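We use cookies to make this site work better. Accept | Manage settings

The Slow Train to Domarden
By the Illska travel desk | October

I'd been told to skip the slow train, so of course I took it. It leaves Tetitz at 6:40 in the morning, stops 28 times, and smells faintly of oranges – I loved every minute! My ticket cost 20 crowns and I had a window all to myself until Berchtold, when half a school choir got on.

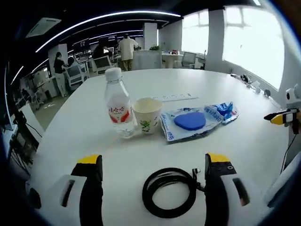
Bring Your Own Water

There's no buffet car (there was one, years ago, and people still grumble about it). I'd packed a cheese roll and a bottle of water, and both were gone before the first tunnel. Pack double.
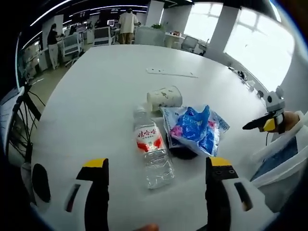 Issue 64

After the tunnel the valley opens up and the train climbs to 1000 meters, wheezing the whole way. Get off at Domarden, walk downhill to the market hall and order the plum dumplings.

Comments (2)

marshlark: The choir was on my train too. They know four songs.

oldtimetable: Sit on the left going up. Trust me on this one.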